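Flokstead office: yearly check of backups, logins and wireless
Checked by Emiko Tsuchiya
Date of check: April 19, 2024
Marks used: OK, Needs attention, Not checked

Thank you all for leaving your machines switched on for me, and for the tea, which kept coming. I have kept the same headings as last year so that the two sheets can be laid side by side, and I've written more under some of them than the boxes really allow. Please do read the comments as well as the marks, as one or two of the OKs come with a little request attached.

Part A – Backups

A1. Nightly backup has run without errors
OK
Flendska shows a green line for every night in the log I was able to open. The log only goes back a month before it starts writing over itself, so I would like it set to keep a year. The setting is under Reports, then History, and it's a drop-down box.

A2. Backup drive has room to spare
Needs attention
There are 400 GB free on the drive, which sounds a great deal until you look at how much the scanned drawings take up. It will see you through to July comfortably enough, I should think, but do have a word among yourselves before then about whether the older scans need to be copied every single night. I'd happily see them moved to a set that runs once a month.

A3. A file can be brought back from backup
OK
I picked a spreadsheet and a folder of letters and restored both to the desktop of the front office computer. Both opened properly and the dates on them were right. I've deleted the copies, so if you find a folder called "Emiko test" lying about then I have missed one and you may throw it away with my apologies.

A4. A copy is kept away from the building
Needs attention
The spare drive was in the cupboard with the main one. I know it's a nuisance to carry it home and back, and I know it was raining all winter, but the two of them side by side in one cupboard are as good as one drive if a pipe goes.

Part B – Logins

B1. Everyone has their own login
Needs attention
There are 12 logins on the list and two of them are called "office". I've changed nothing, in case somebody relies on one of them for the label printer. Could whoever uses the second "office" login please tell me, and then we can give it a proper name or close it.

B2. Passwords are kept somewhere sensible
OK
Much better than last time! Everyone I spoke to is using Sukix now and seems to have got on with it – even those who told me last year that they never would. The master recovery sheet is in the sealed envelope, and the seal was whole when I looked.

B3. Leavers' logins are closed
Needs attention
One still open. I won't put the name here, but the manager has it. Mail to that address should be forwarded before the login is closed, and please do it in that order, or anything sent in between will be bounced back to the customer.

B4. Screens lock when left
OK
Set to eight minutes on all the desktops, which is longer than I'd choose but a good deal shorter than it was. The laptop used for the Yoshida account was set to "never". I have put it in line with the rest.

Part C – Wireless and network
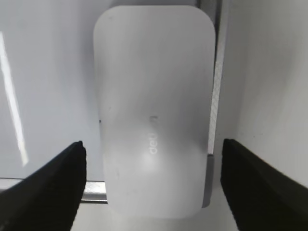

C1. Wireless units are labelled and written down in the equipment book
Needs attention
The equipment book has a page for network things and it's nicely ruled, but the entries stop partway and the handwriting changes twice. What I'd like is one line for each unit, with the place it stands, the name it shows in the app and the date its software was last brought up to date. "White box" won't do as an entry, I'm afraid, as half the things in an office are white boxes. Copy down whatever is printed on the unit itself, even if it is only the pale grey "deco" running up the face, and then add the serial number so that two of the same kind can be told apart.

C2. Wireless password changed in the past year
Needs attention
It's the same one. I recognised it from memory, and if I can do that after a year then so can every visitor who has ever asked for it. Please choose a nice long one, three or four words strung together, and put it straight into Sukix.

C3. Visitors have a separate network
OK
It's there and it works, and from the visitor network I couldn't reach the shared folders or the printers, just as it should be. I would only ask that people use it. Two staff phones were on the visitor network and one visitor tablet was on the staff one, so things have got a little crossed.

C4. Administrator password is not the factory one
OK
Changed, and stored in the right place.
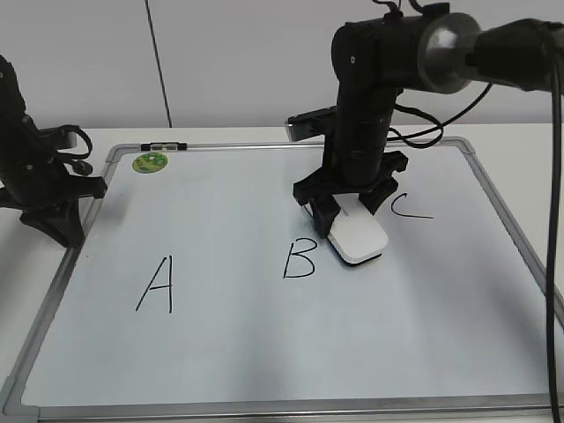
A, B and C in black marker on the whiteboard.

Part D – Odds and ends

D1. Software updates are being installed
OK
All desktops up to date. The reception one wanted a restart and had been asking for it for a good while, judging by the number of reminders, so I restarted it over lunch.

D2. Printer storage is cleared
Not checked
The panel asked for a code and the one in the book, 508, was turned down. If somebody can find the right one I'll do this when I come back, or you can do it yourselves from the Maintenance menu.

D3. Staff know whom to tell about a suspicious message
OK
Everybody I asked gave the same answer, and it was the right one. One of you had even kept a doubtful invoice to show me, which was a fake and rather a good one, with a single letter wrong in the sender's address. Well spotted.

To be done before I return in July: A2, A4, B1, B3, C1 and C2. Please do B3 first. Write the date and your initials beside each one on the paper copy as you finish it, and ring me if the Flendska settings look different from what I've described, as they do move the menus about.

Emiko Tsuchiya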